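4.2 Placeholder nouns and the problem of the missing part

The Dumier letters are a pleasure to read and a nuisance to code. Of the 1105 letters in the archive, all addressed to the spare parts desk at Pramden, 600 contain at least one noun that we were forced to mark as a placeholder: thing, piece, bit, gadget, doodad, and the rest of that large and cheerful family. The writers wanted something sent to them by mail. They did not know its name. The desk held 1000 catalog entries, each with a proper name, and the clerks were under instruction to send out only what had been asked for.

Bassey's earlier account of placeholder nouns treats them as a sign of retrieval failure: the speaker knows the word, can't get at it, and fills the hole. That may serve well enough for conversation, where the hole lasts a second or two and the listener can help. It does poorly with letters. A person writing to a parts desk has all evening to find the word, and in many cases a relative at the other end of the table who is sure of it. (Several letters carry corrections in a second hand. The corrections are usually wrong.) The placeholder survives this process, gets copied out neatly, and goes into the envelope. We take it to be a choice.
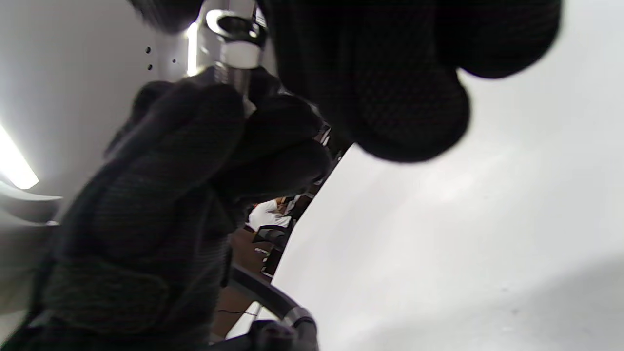
The choice follows a pattern. Writers seldom leave the placeholder bare. They load it with modifiers in a fairly fixed order, with size first, then shape, then material, then a clause saying where the item lives or used to live: "the small round metal thing that goes on the end of the other thing." Of the eight modifier types in Mendoza's coding scheme, location is the only one that regularly appears as a full clause, and it is also the one the clerks underlined. Material was underlined less often, perhaps because most of what the desk sold was metal and the clerks were tired of hearing about it.

Thing and piece are not interchangeable, though the published wordlists treat them so. Piece presumes a whole. A writer who asks for a piece nearly always names the whole within the same sentence, and names it with some confidence, even when the name is one the manufacturer would not have recognized. Thing makes no such promise. It turns up where the writer is unsure whether the object is complete, broken, or part of somebody else's appliance. One correspondent asked for "the thing, or if it is a piece, then the piece" – a sentence we have found no way to improve.
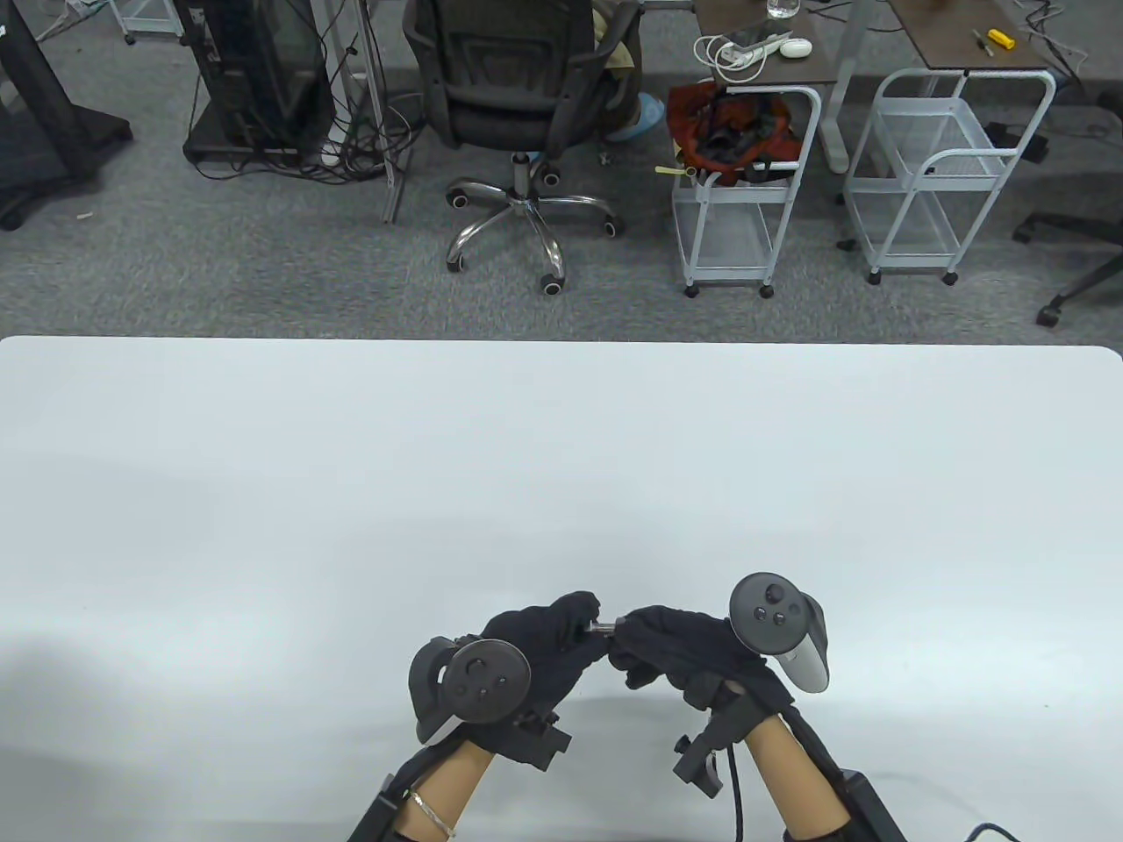
Shape nouns are harder to place. Words such as rod, pin, bar, and stick name a form and say very little about use, which puts them halfway between the placeholder and the true part name. Our two coders disagreed about them more than about anything else in the letters. Li counted pin as a part name throughout, on the grounds that the catalog listed pins; the second coder wanted evidence that the writer meant one. The difficulty is easy to reproduce away from the archive. The thin metal item held level between two sets of gloved fingertips in Figure 2 can be called a rod by anyone who looks at it, and a reader who has no idea what it is for has still said something true. Pin would claim more. We therefore coded rod, bar, and stick as shape nouns in all positions, and pin as a shape noun only where no location clause followed.

The revised coding moved a number of letters out of the placeholder group and into a group of their own, which we call Plurnerum nouns after the tool in which the relabeling was done, no better name having occurred to us before the September deadline. We are aware that this is a placeholder. The effect on the ordering of modifiers was small: size still comes first, and the location clause still comes last. What does change is the position of the article, which is taken up in Section 4.3.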